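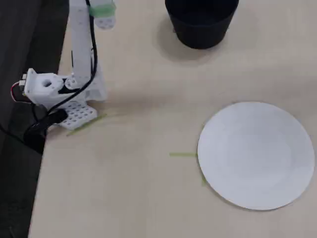
Pale tops mark if you so much as look at them, according to Hidayah Santoso, and she wouldn't have one in the house again. Too late for me. I've had mine for 15 months and I'm not sending it back.

So, the pale table. It's everywhere this winter, every café in Murnside, half the rentals. Light beige, light blond, light oat, whatever the catalogue is calling it by the time you read this. I spent most of June asking people how they live with theirs and the answers were all over the shop.

Start with tape. Everyone who works at a table ends up taping it. Green, blue, the cream stuff from the hardware aisle. Fitriani Yusof cuts patterns on hers and marks her corners with short strips so the fabric lands in the same spot each time. Short is the trick, she reckons. A long run of tape gets forgotten, goes gummy in the sun, and then you're there with your thumbnail at 11 at night. Lift it low and slow, back over itself. If it leaves a line, a bit of cooking oil on a rag, wait, wipe, then soapy water. Test underneath first. Yes, even you.

Clamps next. I clamp everything — lamp, vice, the mincer at Christmas. A clamp on the edge frees up the whole middle of the table and I'll defend that to anyone. But pale edges bruise, and the bruise goes grey, and you see it from the doorway. Khairul Kwok tucks a square of old bike tube under each jaw. I use felt. Sumathi Chowdary uses nothing at all and has a row of little dents she calls her diary. Do them up firm, come back next day and check, because they do creep. And corners are the weak spot on a cheap top. Go in a hand's width if your job allows it. Mine never does.

Cords. Oh, cords. A black cord on a pale table looks like a crack from across the room. My own fix was to run everything off the nearest edge and down, straight away, no wandering. Over the side and gone. Hooks from Jeltach, the stick-on sort, came off twice in the heat. Screw-in ones have stayed put. Leave some slack where anything has to move or swivel, or you'll be yanking plugs out with your elbow every arvo.

Then there's the finish, which is where people get cross. Votstead sells its Halim top bare or oiled, and I got the oiled, and I'd do it again. A new coat twice a year, sanded first with 400 grit, lightly, with the grain if there is any grain to speak of. Takes an afternoon and teh house smells like a cricket bat. Treasa Tully waxes hers instead and gets a nicer feel, though tea goes straight through it. She showed me the ring. It's a good ring.

What about the dark floor question? Readers keep asking. Pale top, dark grey floor — I like it, you can find the edge of the table half asleep. Drop a black screw, though, and it's gone till you vacuum. I keep a tray for small bits now. Should of done it years ago.

Daily care is dull. Damp cloth, dry cloth. No spray with bleach in it. Move whatever lives on the table once a month or it leaves a shadow, the top yellows around it and you get a neat pale footprint. I've got one where the radio sat, 2 years at the old place by the same window. Doesn't come out.

Hidayah has gone to a walnut stain, by the way. Shows every crumb.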